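Washing winter woollies before you store them

Moths go for body oils and food spills as much as the wool itself, so everything gets washed before it goes in the cupboard. I do ours in June, once the last of the cold mornings in Bekton are done.

Fill the laundry sink with cool water and a capful of wool wash. Push the knits under and leave them for 5 minutes. Don't rub or wring. Rinse in water of the same temperature, or the wool may felt.

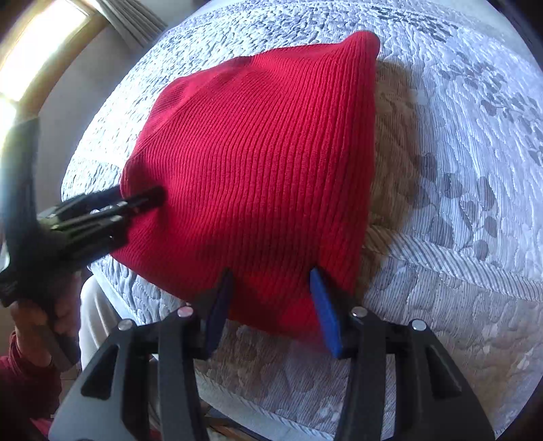
Roll each piece in an old towel and press down to get the water out. Dry flat on a rack, away from the heater, and turn once. Ribbed cuffs and brims will stretch if you peg them on the line.

Store in a cotton pillowcase with a few cedar balls. Sand the balls lightly when the smell fades. Plastic tubs are fine if the wool is bone dry. Check for holes at the seams and mend those first.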